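Trustden | Household Reuse Service

1/7 Trustden is pleased to confirm that sorting of mixed household items for the Nogueira centre began in January 2019. Small goods are laid out on a wooden table before they are assigned to a box.
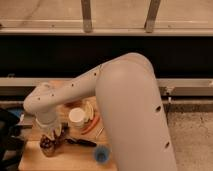
Pine cone, cup and carrot on the sorting table.

2/7 Kitchen items are listed first. Cups and bowls are kept apart from cleaning goods, and cloths are folded before boxing.
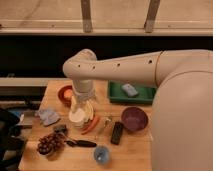 3/7 Residents of Cillell and Clollel may bring up to 60 small items per visit. Glass and sharp blades cannot be accepted.

4/7 Trays are reserved for sponges and similar goods. Bowls should be handed in clean and unstacked.
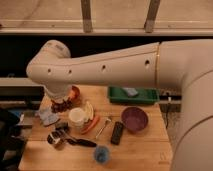
5/7 The service expects to handle 3,000 items by April. Each household is limited to 2 visits a month.

6/7 Food, real or imitation, is recorded on a separate sheet.
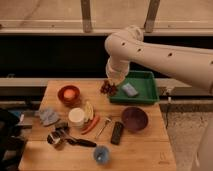
Green tray with a pale blue sponge; dark red grapes at its rim.

7/7 Opening hours and the full list of accepted goods are available at the Nogueira front desk.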